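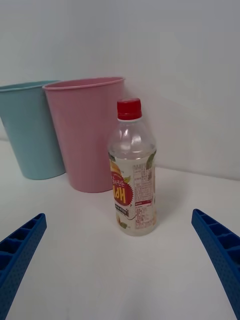
Can I turn up at Wivwood without a licence and still get on the grid? That one came in from a reader of my last update, and the answer is yes, if you enter the Skernent class. You buy a day permit at signing on, and you'll need a helmet that passes scrutineering (bring the one you'll race in, please!).

Do I need my own kart?
No. Zundum hire them out for the whole meeting, tyres included. I ran one for my first 5 rounds and only bought my own once I'd stopped spinning at the hairpin. Mostly stopped.

How does the day work?
You get a practice session, 3 heats and then a final. Grid places for the heats are drawn, so don't panic if you start at the back. I quite like it there – you get to watch everyone else's first corner.

What if it rains?
We race. Zundum will swap you onto wets, but ask early, the queue gets silly.

How much is it?
Entry is £60, paid online before the closing date. Spectators get in free and parking is in the lower field.

Is there a minimum age?
It's 16 for the Skernent class. Younger drivers want the Chu Cadets, who have their own rules and their own page.

When does the season finish?
October, with the double-points round. I'll put the timetable up when I've got it.

Last updated 25/07/2024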